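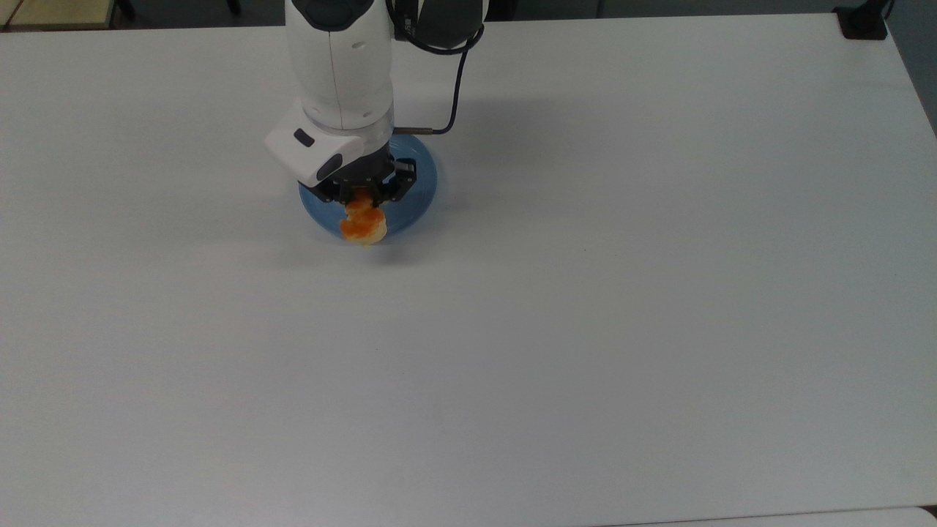 Plillell: grasping soft food with a parallel gripper

Plillell is the food subset of the Amurley manipulation data. It covers one task family: a single arm moves one piece of food to or from a plate on a white tabletop.

Contents
200 teleoperated episodes, 13 food items, 2 plate colors. Each episode holds head camera video, joint positions, gripper width and a text instruction.

Method
The baseline policy, Tello, predicts a target gripper width along with each arm pose. Closing stops at that width — there is no force sensor in the loop. Labels for width come from the operator's own closing command, smoothed over 3 steps.

Result
Tello crushed fewer pieces than Jeso, our earlier open/close policy, on crusted items. On soft items with no crust the two were close, and we don't claim a difference.

Known issues
The wrist often hides much of the plate from the head camera. Place points in those episodes are less reliable.
Episodes recorded before September use the old gripper calibration. Run the width conversion script before mixing them with later ones.
Crumbs were not labeled.

Maintainers
Horacio Fuentealba (data), Nicanor Olivares (policy code)

Last updated March 27, 2026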